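Home-built grippers, handout 4: fingers, soft surfaces and picking up cloth

Reading time: 4 minutes

Right, picking up from last time. You should all have an arm that moves where you ask it to, more or less, and a gripper that opens and shuts without making a noise like a coffee grinder. If you haven't, come and find me or Roxana before you go any further, as everything below assumes the jaw calibration is done.

A quick word on the kit, for those who missed handout 3. I'm using the Punirer controller board with the Murer servo in the jaw. You can use something else (Bogdan has his running off a board he pulled out of an old plotter, and good luck to him!) but then my numbers won't match yours. On my jaw, 1656 is fully open and 589 is fingertips just touching. Those are raw servo counts and they belong to my gripper only, so please don't type them into yours. Jog it by hand, write down your own two values and stick them on the side of the arm with masking tape.

Fingers

We've been through a fair few shapes in the workshop by now. The first lot were flat paddles, fine for blocks and hopeless for anything floppy. The pair I'd start you on taper towards the tip. A narrow tip gets in under a fold, and a wide one just pushes the whole lot along like a snow plough. Print them lying on their side so the layers run lengthwise. Mine snapped twice before Jarosław pointed out I'd had them standing up.

Bolt them on, close them slowly and look from above. If one tip sits ahead of the other, loosen both screws, close the jaw on a bit of card, then tighten up again. It's fiddly and you'll probably do it three times.

Why we practise on something squashy

A hard table is easy, because it's the same height everywhere and it doesn't give. A cushion has an edge that rolls away, it dips when you lean on it, and the depth you measured in the middle is wrong near the side. That's a lovely thing to learn on! It forces you to stop trusting one fixed height.

What I do is bring the gripper down in small steps and watch the motor current. In free air mine idles low and steady, and when the fingers meet fabric it starts to creep up. Stop there. Back off a hair, then close. If you carry on pushing, you'll get a beautiful firm grip on the cushion cover and nothing else (ask me how I know).
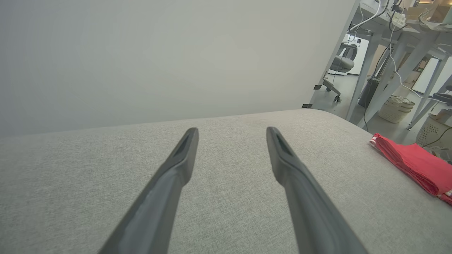

For cloth, go for the folded edge first. There's more to get hold of, and you've a decent chance of lifting the layers together if the fingers come in along the cushion and not straight down on top. Try it from three or four directions and keep notes on each. Oskari logged 16 tries in one evening with his approach angle changed a bit every time, and his notebook was more use to me than all my clever theories.

Keep your closing speed low as well. I've got mine at 661 in the Fidside settings page, where the default is a good deal higher. Fast closing flicks the cloth away before the tips meet, and it's hard on the gears too.

Before next time

Calibrate your own jaw, write both values down, and have a go at lifting a tea towel off a cushion and putting it back in the same place. It doesn't have to be tidy. Bring your notes, including the bad tries, and bring your snapped fingers if you have any, as Bogumił wants to look at where they break.

Anyone still waiting on printed parts can borrow my spare set, left-hand drawer under the printer. Put them back, please, I've only got the one.

Questions to the workshop list or catch me at the bench. Handout © Tomaszewski Workshop. Back to top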